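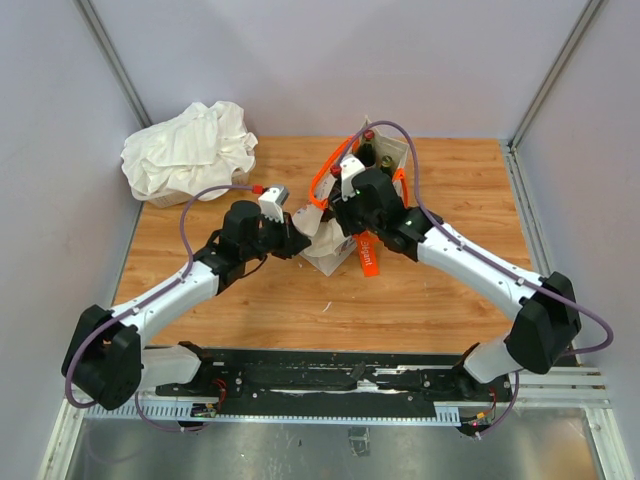 Unpacking a Shopping Bag: Can a Machine Do It Yet?

Partly. A pair of arms can reach into an open bag on a table and take hold of what is inside. Doing the whole job, from bag to shelf, is still slow, and most kitchens have no room for the bench it needs. If you are trying out a two-arm setup such as the Jirnida or the Bravo, these tips will save you some trouble.

Open the bag wide first. Soft bags fold in on themselves. Stand the back panel up and lay the handles outward.

Put glass bottles at the back, upright. Capped bottles are easier to grip by the neck than by the body. Do not let two bottles touch.

Take out loose wrapping by hand. Crumpled packaging changes shape every time it is pinched, and an arm may try it 5 times before moving on.

Tuck in or cut off swing tags. Pick up scraps from the tabletop too.

Keep laundry for another day. A heaped basket of white cloth is harder than groceries. Towels can be lifted one at a time, but folding is hit or miss. In February we timed one small load at 42 minutes. By hand it took some 17.

Check the cables before each run. They need slack at the elbow and wrist.

What to leave to people: eggs, soft fruit, anything leaking, and carrying the bag in from the car.

Next in the Clilovstead household pages: sorting screws and washers at the workbench.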